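3 材料与台面

3.1 为什么从一块垫子写起

整理桌面的研究很容易一上来就谈人，谈习惯、性格和居住面积，桌面本身反而一笔带过。我们在 Cukby 项目的前期阶段也是这么做的，结果吃了不少苦头：同一件小东西，放在花纹明显的桌布上和放在素色台面上，旁人对它“有没有放好”的看法差得很远。那批前期材料后来没有进入统计，却让我们对台面产生了极大的兴趣。本节因此写得比通常的“材料”部分长，希望打算重复这项工作的同行能照着搭出一张相近的桌子。

所用的桌子是浅色木桌，桌面带有浅浅的条状纹理。木纹很好看，但它有方向，东西顺着纹理放显得整齐，斜着放就显得随便，哪怕两次放置的位置完全一样。Yolanda Bedoya 在前期记录里把这种现象叫作“纹理借光”，这个叫法虽不严谨，我们内部却一直沿用。要把它排除掉，最省事的做法是在木面上铺一层颜色均匀、没有图案的东西，让判断者只看物件本身以及物件之间的关系。

我们最后选定的是一块深灰色的长方形大垫。颜色的选择经过了相当认真的比较。白色垫子上浅色物件的边缘容易丢失；黑色垫子能把浅色物件衬得非常清楚，可是影子也跟着消失了，而影子恰好是判断一件东西“是平放还是翘着”的重要线索。深灰色处在一个令人高兴的中间位置：浅色和鲜艳的物件一眼就能找到，影子也还看得见。垫子没有把桌面盖满，四周留着一圈木色。这一圈木色很有用处，它给了参与者一个自然的边界，没有人需要听我们解释哪里算“里面”，哪里算“外面”。

3.2 固定与校正

垫子铺好以后用白色美纹纸胶带固定。试过压重物，也试过在垫子底下贴双面胶。重物本身会被当成桌上的物件，参与者总想把它也收拾一下；双面胶则让垫子难以重新铺平。美纹纸胶带揭得下来，不伤木面，白色在深灰垫子和浅木桌面之间又足够醒目，哪一角松了马上能发现。

四个角都要贴。远端两角适合交叉贴，一条压住横边，一条压住竖边；近端两角受到手臂和袖口的摩擦最多，可以一层一层叠上去，直到按压时感觉不到垫子滑动。如果长边中段有拱起的倾向，就在那一边再补一条。补在什么位置由垫子自己决定，用手掌从中央向外抚过去，哪里鼓起来就补哪里。

胶带的形状曾经引起一点讨论。Oriana Lucero 主张把每个角都剪成一样的尺寸，她担心大小不一的胶带会让人觉得桌子本来就不整齐，从而降低对物件摆放的要求。这个担心很有道理，我们也很愿意在后续工作里单独检验。不过在本轮工作中，胶带保留了手撕的样子。真实家庭里的桌子总有一些修修补补的痕迹：卷起的垫角、磨白的边、贴过标签又撕掉的地方。我们希望台面足够统一，同时又不至于让参与者觉得自己坐在展示柜前面。

每次使用前的校正只有很短的几步：

看四角胶带是否翘边，翘了就换新的，不在旧胶带上反复按压。

用干布从远端向近端擦一遍，把碎屑推到木面上再收走。

把垫子上的物件全部拿起，再按布局卡放回，哪怕它们看上去已经在正确的位置。

关掉直射的台灯，保留顶部照明，确认物件的影子还看得见，但没有长到碰上另一件东西。

最后一步最费工夫，也最值得。影子碰到别的物件时，判断者会把两件东西看成一组，我们在前期材料里反复读到“它们靠在一起”这样的说法，而当时布局卡上的间距其实相当宽。

3.3 物件的选择

物件的选择遵循一个简单的想法：它们应当是厨房和书桌之间到处流浪的那一类东西。家里总有一些小件，离开了原来的位置，又还没有坏到可以扔掉。单独的盖子是其中最典型的。盖子和容器失散以后，常常会开始第二段生活：放回形针，接茶包滴下来的水，垫在花盆底下，或者什么都不装，就在抽屉里占着地方。我们对这类物件有很深的感情，Honatholm 的入户访谈中，几乎每一户都能立刻说出一个“没有盒子的盖子”，而且说起来都兴致勃勃。

基准布局选用的是一只绿色的圆形塑料盖，浅浅的，边缘略微高起，形状像一只小碟。它的好处就在于模棱两可。有人拿到它就想把它盖到什么上面去，有人则马上把别的东西放进去。前一种人把它看作盖子，后一种人把它看作盘子，两种看法都十分自然，而且同一个人在不同的任务里也会换。边缘的高度也很合适：高了，它就成了容器，人人都知道该怎么用；完全没有边，它又成了一块圆片，谁也不会想往里放东西。

与它搭配的是一只白色的小方块，长方形，个头不大。我们特意避开了本身带有强烈归属的小件。钥匙应当挂在门边，药片应当回到药盒，橡皮应当在笔袋里，这些东西一出现，参与者就会去想那个不在桌上的地方。白色小块没有这样的去处。面对它，人们只能从桌上现有的东西里找答案，而桌上现有的东西就是那只绿色的盖子。

颜色之间的距离也令人满意。绿色与白色在深灰底上都很清楚，互相之间又不会混淆。参与者在口头描述时大多直接说“绿的”和“白的”，省去了给物件起名字的麻烦，也避免了我们用“盖子”或“盘子”这样的词替他们作出选择。施测人员在整个过程中同样只用颜色来称呼它们。这条规定看似琐碎，对结果的影响却大得惊人，第 4 节会给出相应的对比。

3.4 基准布局

基准布局指每一轮开始时物件所处的位置。它需要满足两个相互牵扯的要求：物件之间的关系要足够松散，让人觉得还有事情可做；整体又不能乱到让人觉得这是故意弄乱的。布局过于混乱时，参与者会猜测我们的用意，然后给出一个非常用力的整理结果，把所有东西码成一条直线。布局过于齐整时，他们会直接说“已经好了”，把手放回膝盖上。

反复调整之后，绿色的盖子放在垫子偏左上的区域，白色小块放在中间偏右、比盖子更靠近坐着的人的一侧。两者之间隔着一片空的灰色，连线是斜的。白色小块稍微歪一点，不与垫子的任何一条边平行。这一点歪斜是整个布局里我们最喜欢的部分。它小到可以忽略，却几乎总会被人注意到。很多参与者在动手之前先伸出一根手指，把小块拨正，拨完才开始考虑要不要挪动它。我们把这个动作单独编码为“先正后移”，它在 300 份整理记录中提供了最容易辨认的个体差异。

布局卡上没有标坐标，只画出垫子的轮廓、四个角和物件的大致区域。施测人员凭目测摆放，摆好后退后一步，与卡片对照。起初我们担心目测会带来过大的偏差，后来发现，真正影响判断的是物件与垫子边缘之间有没有留出清楚的空白，以及影子是否落在空处；在这个前提下，左右挪动一点并不会改变参与者的说法。对那些手边没有测量工具的研究者来说，这应该是个好消息。

图 2 基准布局：深灰色垫子以白色胶带固定于浅色木桌，垫上为绿色圆形塑料盖与白色小块。
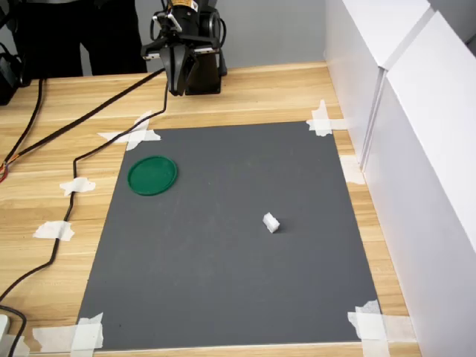
3.5 任务与指导语

参与者坐在桌子近端，椅子高度可以自己调。指导语只有一句：“请把桌上的东西放成您觉得合适的样子。”我们没有使用“整理”“收拾”“归位”这些词。前期材料中，“收拾”一词会让相当一部分人把物件往垫子边缘推，好像要把桌子腾出来做别的事；“归位”则会引来反问：“它们原来在哪里？”这句反问非常有意思，它说明人们默认每件东西都有一个正确的位置，只是自己暂时不知道。我们为此在 Nerkum 的访谈提纲里增加了一组问题，专门谈“原来的位置”是谁定下来的。

每一轮的时间为 60 秒。时间到了，施测人员不出声打断，只把布局卡翻过来，参与者看到卡片背面就停手。多数人用不了这么久，他们往往很快动手，接着靠到椅背上看一会儿，然后再伸手改一次。第二次伸手的改动通常很小：把盖子转动一点，把小块往盖子中央推一推。转动一只圆盖并不会改变它的轮廓，可仍然有人认真地去转，转完还会点头。这类动作在只看最终位置的研究里是完全看不到的，我们非常建议同行把它们写进记录。

完成之后，参与者用自己的话说明为什么这样放。说明不限时，也不追问，只有在对方沉默较久时，施测人员可以说一句“还有吗”。所有说明由两位编码者各自阅读，先独立归类，再一起讨论有分歧的条目。Yolanda Bedoya 负责与容纳有关的类别，Oriana Lucero 负责与对齐有关的类别，各自写定义，再交换定义重新编码一遍。交换这一步我们原本只当作检查手续，做完之后却改写了将近整个编码手册的用词，收获远超预期。

3.6 三种结果的编码

整理结果按照 3 个类别编码。

容纳。白色小块进入绿色盖子的内侧。只要小块的底面完全落在边缘之内，就计入这一类，不要求居中。小块搭在边缘上、一半在内一半在外的情形另作标记，因为参与者对它的解释分成了很不一样的两种：一种是“差不多放进去了”，另一种是“靠着就行，方便拿”。后一种说法在有小孩的家庭中出现得更多，我们猜测它与取用的频率有关，但目前的材料还不足以支持这个判断。

对齐。两件东西没有接触，但与垫子的某条边或彼此之间形成了明显的平行、居中或等距关系。圆盖没有方向可言，于是对齐的任务几乎全落在小方块身上。参与者很善于利用四角的胶带，有人把小块放在两个角的连线上，解释时还用手在空中比画出那条线。Oriana Lucero 当初对胶带形状的担心在这里得到了某种呼应：胶带确实被当成了参照物，只是参与者借助的是它的位置，很少提到它的形状。

保留。布局没有实质变化，包括只把小块拨正的情形。这一类最初被我们当作“未完成”，后来读了口头说明才发现大错特错。选择保留的人往往说得最多，也说得最动情。有人谈到家里老人的桌子，谈到那些看着散、其实样样都找得到的东西；有人说两件东西隔得远一点，各自都舒服。把这些回答归入“未完成”，等于把整项研究里最丰富的一批材料丢掉。

如果一个结果同时符合容纳和对齐，例如小块放在盖子正中，而且边缘与垫子平行，就按参与者先提到的理由归类。两者都没提到时归入容纳。这个规则偏向容纳，我们在分析中也做了另一种归法的对照，结论的方向没有改变。

3.7 对材料的若干说明

有几处细节值得提醒准备采用同类台面的研究者。

垫子的深灰色在不同照明下差别不小。偏黄的灯光会让它显得发褐，白色小块也跟着变暖，口头说明中就会出现“奶油色”“旧的”一类形容。照明条件最好固定下来，并写进报告。

浅碟形的盖子必须统一朝向，边缘向上。翻过来放时它成了一个小台子，参与者会很高兴地把小块放到上面去，像摆一件展品。那是另一个极好的研究题目，我们已经把它记在 Cao 分项的计划里，但它不应混入基准布局。

胶带用久了会吸附灰尘，白色变灰以后与垫子的界限模糊，判断者可能把它看成垫子的一部分。我们的做法是一旦在正常坐姿下看不清胶带的边，就整角更换。揭的时候要贴着桌面慢慢拉，木面上如有残胶，用干布搓掉，不用清洁剂，以免留下反光的斑块。

最后是物件的数量。不少同行看到基准布局的第一反应是东西太少。我们完全理解这种反应，前期的布局卡上也曾经摆得满满当当，勺子、瓶塞、夹子、线轴一应俱全。可是物件一多，参与者就开始分类，按颜色、按用途、按大小，说明也变成了分类规则的复述。减到只剩这一对，他们才谈起放置本身：为什么要放进去，为什么要摆正，为什么隔着一段距离也很好。这些回答生动、具体，常常带着自己家里某张桌子的影子，第 4 节的分析正是从它们开始的。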